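**The Skistton café apron — waxed canvas, cross-back, $383 for the set of 8**

Okay, so I've been sewing these for a while now and people keep asking me for one page with everything on it. I'm Laine Petrauskas, I cut and sew in the back half of the Arkbridge building, and this is the apron I make most of. It started because my friend Úna Fitzgerald runs a lunch place and was going through cheap poly-cotton ones at a terrible rate (the neck straps always go first, have you noticed?). She wanted something that sat on the shoulders, so I drew up a cross-back, she wore it for a whole April, and then she came back with a page of complaints. Most of them were fair!

The current version has her fixes in it. The straps are wider, the pen slot moved to the left, and the big front pocket has a split down the middle so your phone doesn't end up lying on top of your order pad. I was very attached to my original pocket and I sulked a bit, but she was right.

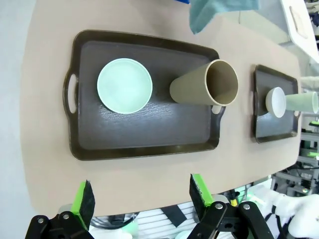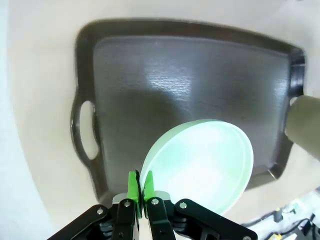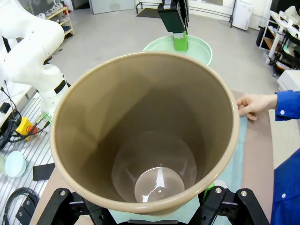 Canvas is the part I get asked about most. I use a mid-weight waxed cotton that comes in feeling stiff as cardboard and softens up over the first couple of weeks, so please don't judge it on day one. It comes in four colours: charcoal, rust, navy and a sandy beige I call Bucket, close to the plain beige bucket in the last photo. Bucket shows coffee more than the others do, so if your crew is messy I'd steer you to charcoal. Rust is my favourite, for what it's worth, and it sells the worst.

**Sizing**

- Regular is 900 mm from bib to hem
- Long is 1000 mm, good for tall folks or anyone standing at a sink
- Both have the same strap length, and the straps slide through the side grommets, so there's loads of adjustment

**Looking after it**

Sponge it down with cold water and a bit of mild soap, then hang it up by the straps. Don't put it through the washing machine — the wax will come off and you'll be cross with me. When the canvas starts looking dry and grey along the folds, rub in some wax and go over it with a hair dryer. I tuck a small tin in with every set.

**Ordering**

Sets of 8 can be mixed colours and mixed sizes, just put it in the order notes. I can stitch names or a simple logo on the bib, though very fine lettering goes mushy on this cloth, so send me the artwork first and I'll tell you if it'll work. Singles go up on the shop page whenever I have offcuts big enough. Pickup is from the Arkbridge side door, and you'll need to knock loudly if the machines are going.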